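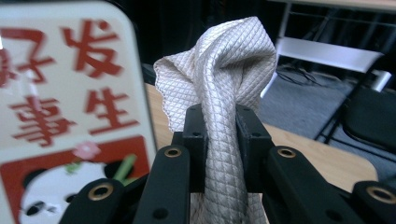 Keeping Warm Under Layers: A Study of Quilting at Home and in the Village of Halania

Second-year Textiles and Society project report

Why I chose this subject

When we were asked to pick a household craft and follow it for a term, most of my group went straight for knitting, and I very nearly did the same. Then I went home for a weekend and slept under the bedspread my grandmother made before I was born, and I lay there looking at the stitching and realised I had no idea how it had been done. So quilting it was, and I have to say I have enjoyed this project more than anything else on the course (even the unpicking, of which there was a great deal).

The question I set myself was a fairly plain one. Why do people still quilt by hand or on a home machine, when a padded throw can be bought for less than the price of the thread and wadding? I also wanted to make a small piece myself, so that I wasn't only writing about other people's sore fingers.

How I went about it

I spent most of March visiting the Lambert Rooms in Halania, where a sewing circle meets in the mornings and stays until the tea runs out. I had written out 8 questions and I asked them of everybody who was willing, usually while they carried on working, and I found people talked far more freely with their eyes on a needle than they did when I sat across a table from them. I also read through the parish magazines kept in the cupboard there, which mention quilting far more often than I had expected, mainly in connection with raffles.

For the practical part I bought cotton and wadding from Vasilora, the fabric shop by the bus station, and borrowed a domestic machine from the college. My budget was £50 and I am sorry to report that I spent all of it, mostly on thread.

What I learned about the patterns

A quilt is really a sandwich. There is a top, a filling and a backing, and the stitches are there to stop the filling from sliding down to one end. Everything decorative grew out of that simple need. Diamonds are the old favourite, because two sets of slanting lines are easy to mark with a ruler and they hold the wadding evenly all over. The smaller the diamond, the flatter and firmer the cloth becomes, and the longer it takes you. Several of the circle told me to start with big ones, and I didn't listen.

Edges turned out to be a subject all of their own. A straight bound edge is the sensible choice for anything that will be washed often, while a scalloped one is kept for best, since every curve has to be eased round with bias binding and a fair amount of patience. One lady had a christening cover with a wavy border that had taken her a whole winter, and she would not let me hold it until I had washed my hands twice!

My own piece

I made a cot-sized cover in plain cream cotton using a pattern booklet called the Clarkorico, which the circle has passed about for years and which has lost its front page. I used 400 metres of thread and worked it out afterwards at 638 diamonds, not counting the half ones along the sides. My early rows wander quite badly. I had marked them with a chalk pencil that rubbed away under my sleeve, and I only changed to masking tape when I was nearly a third of the way down. The later rows are much better and I decided to leave the poor ones in, as they show the progress honestly enough.

What people told me

Hardly anyone gave saving money as a reason. They spoke about having something to do with their hands in the evenings, and about giving a thing to a new baby that the family couldn't have got elsewhere. A few came mainly for the company and were quite happy to say so. Two had taken it up after retiring and wished they had begun sooner, when their eyes were better.

If I did the project again I would visit an afternoon group as well, as the morning circle is naturally made up of people who don't work, and that must colour the answers. I would also like to look properly at the parish magazines, which deserve a report to themselves. The cover is going to my cousin in the summer, once I have finished the binding on the last side.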